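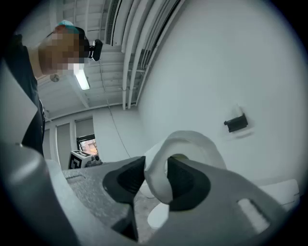

Teaching a Gripper by Hand
A student course at Wurncombe spends most of its year on the part of robotics that happens before a robot moves

Dec 9, 2025

The manipulation course at Wurncombe Technical College runs from September to May and has one graded outcome. By the end of it, each student team must have a two-finger gripper arm that picks up household objects it was trained on, and a few it was not, and sets them down inside a marked area. The arm is supplied. The controller is supplied. The training data is not, and the students collect all of it themselves, by hand, one grasp at a time.

The method is simple to state. A student holds a gripper with the same jaw geometry as the one on the arm, closes it on an object with a trigger, moves the object, and lets go. A wide-angle camera on the tool records the whole thing. A second camera, worn on a cap, records what the student was looking at. The two recordings are aligned, trimmed and labeled, and the result is called a demonstration. A policy is then trained on the demonstrations and loaded onto the arm.

By the first week of December this year's group had logged 2,230 demonstrations. Of those, 1,319 had passed review and gone into the training set. The gap between the two numbers is what the fall term is graded on.

Rejected work

The review rules fit on one sheet of paper, taped inside the door of the equipment cabinet. A demonstration is rejected if the tool loses its position track at any point, if the object leaves the view of the tool camera while it is held, if the jaws close on air before they close on the object, or if the student's free hand helps. There is a fifth rule, added in pen, which rejects any demonstration in which the operator stops to think with the jaws half closed.

The fifth rule came out of last year's results. One team's arm would approach a cup, close its fingers halfway, and wait. It did this on nearly every attempt. The students spent two weeks looking for a fault in the motor driver before they went back to the recordings and found the same pause there, made by a careful operator who liked to check the alignment before committing. The arm had learned the check along with the grasp.

Position tracking accounts for most of the other rejections. The tool estimates its own motion from what its camera sees, and a fisheye lens helps by taking in a large part of the room at once. Plain walls are a poor source of visual features, and the lab at Wurncombe has a lot of plain wall. Printed fiducial markers give the software fixed references to hold on to. Students are told to start every session with a slow sweep that takes in the markers, and to repeat the sweep if anyone moves one. Early in the term, a marker box was shifted to make room for a laptop in the middle of a session. The 80 demonstrations recorded that afternoon were all discarded.

Handles

The object set is chosen by the instructors and changes every year. It always includes something rigid, something soft, something heavy at one end, and several things with handles. The handles cause the most trouble.

A looped handle can be held in more ways than a block can. The pads can pinch it across its thickness, or close on it edge-on, or take hold of the body below and leave the loop standing free. Each of these works. Mixing them does not work well with a data set this small, because the trained policy tends to aim for a point between two good grasps, and in the case of a loop, that point is often the hole.

Teams are therefore required to write a grasp plan before they record. The plan states where on the object the pads will close, from which direction the tool will approach, and what the wrist will do next. It runs to half a page. The second-year students who assist with the lab read each one and send most of them back, usually for the same reason: the plan covers the object standing upright and says nothing of what to do when it is lying on its side.

White objects are a separate problem. Smooth white plastic under overhead fluorescent light gives the camera little shading to work with, and against a white surface the outline can be hard to find. Some teams put down a dark mat. The instructors allow this but note that the final evaluation is held on a bench the students have not seen, and a policy trained only on a dark mat has learned something about mats. Two of the five teams this year have chosen to record on both.

Fingers

The tool bodies are printed in gray plastic from a shared design and are not to be modified. The finger pads may be. They are black, cast in a soft rubber, and ribbed on the gripping face, with a slight inward curve that helps center round objects between the jaws. The standard pad comes out of a mold the course has used for three years. Its ribs run across the finger, which resists an object slipping out of the jaws lengthwise but does less against twisting.

A team calling itself Grirkudden spent most of October on this. Their argument was that the ribs should be shallower and closer together. They cast four versions, tested each by hanging a weighted mug from the jaws and rotating the tool until the mug moved, and plotted the angles. The best of the four held slightly longer than the standard pad. It also wore down faster, and by the end of the month its edge had rounded enough that the advantage was gone. The team reported both results and went back to the standard pad. They received one of the highest marks of the term for it, and had the smallest number of accepted demonstrations in the group.

Pads have to match between the hand-held tool and the arm. This is checked before every evaluation, with a caliper, after an incident two years ago in which they did not.

Working posture

Recording is tiring in a way that students do not expect. The tool is light for the first ten minutes. After an hour, operators begin to rest an elbow on the bench, which shortens the reach and changes the approach angle, and the change shows up in the data as a slow drift from the first demonstration of a session to the last. Sessions are now capped at 40 minutes, with the operator and the logger trading places halfway through.

The cap camera brings its own constraint. It sees what the operator faces, so the operator has to look at the work, and the natural habit of a person who is good at a task is to look ahead to the next one. New operators turn toward the log sheet before they have let go of the object. The logger's job includes reading the next start position aloud so that the operator has no need to turn.

Faces are blocked out of the recordings before they leave the lab computer. The script that does this was written by an earlier class and is maintained by the current one as a standing assignment.

From data to arm

Training runs overnight on a workstation shared with two other courses. The software package, Lernent, is kept by the department and is deliberately plain. It accepts a folder of reviewed demonstrations, trains one model, and writes out a report with the training loss and a list of the demonstrations the model fits worst. Students are told to read the list first. A demonstration that fits badly is either a mistake that got through review or a case the rest of the data does not cover, and the correct response to each is different.

The first transfers to the arm took place at the end of November. All five teams had an arm that moved toward the object. Three had an arm that made contact with it in a useful way. One, the team with the plainest grasp plan in the group, lifted a handled object and set it down inside the line on six attempts out of ten. The instructors consider this a normal result for the point in the year.

The next milestone is in March, when teams from Wurncombe take their arms to the Harahap Open, a regional meet for student manipulation projects. Entrants there are given an unfamiliar bench, unfamiliar lighting and two objects drawn from a sealed box. They have one hour to record new demonstrations if they want them, and no time to retrain from scratch, so most teams will bring a trained model and try to adjust it with whatever the hour produces.

Last year Wurncombe's best entry placed fourth. It lost most of its points on a watering can, which it gripped correctly by the handle and then carried tilted, with the spout outside the line. The grasp plan for handled objects now has a field for the final orientation. The lab reopens for recording in the second week of January, and the sign-up sheet for the first sessions is already full.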